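Bemix Dish Soap Concentrate, the big refill jug: my review after one whole jug

I put off buying this for the longest time. We are a family that uses whatever dish soap happens to be on sale, and the idea of mixing my own from a jug sounded like one more chore I would start in May and forget by summer. But my sister-in-law kept going on about hers, and the store in Vundwood finally had the jug marked down, so home it came with me!

How it works is simple enough. You pour 3 capfuls into the pump bottle, top it up with tap water, tip it over a couple of times and leave it alone until the foam settles. The first time I did it backwards, water last and much too fast, and I had suds down the outside of the bottle and all over my slippers. Pour slowly, with the bottle leaned over a little, and you'll be fine.

The cleaning is what I really wanted to tell you about. I cook with a lot of butter (no apologies), and my old test is the lasagna dish after it has sat overnight. With the store brand I would be scrubbing the corners with my thumbnail. With Bemix I squirted some in, filled it with hot water, went off and had my coffee, and most of it wiped away with the soft side of the sponge. Burnt rice is another story, and I still reach for the scouring powder for that.

The scent is called Garden Pear and it's a nice one, light, more like the peel than the fruit. It doesn't hang around on the glasses, and I'm fussy about that. I used a Caron lemon soap for years and my water always tasted a tiny bit of furniture polish.

My hands are doing all right too. They crack in the cold months, and I wouldn't say this soap is gentle exactly, but they are no worse than they were, and I wash up by hand every night.

Now for the grumbles. The cap drips. Every single time, a little green string down the side of the jug, so I keep mine standing on an old saucer under the sink. The label says 30 refills, but I like a stronger mix than they do, so I got fewer. And the Vateck pump sold alongside it is flimsy, so save your money and reuse a bottle you already have.

Would I buy it again? I already have, the second jug is in the pantry. Four stars, and it would be five with a better cap.
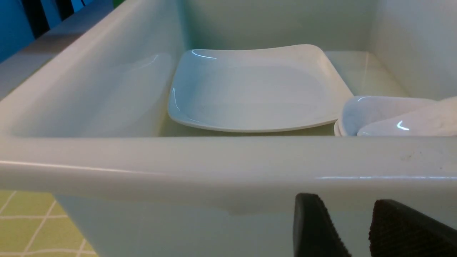

A square white plate in the sink.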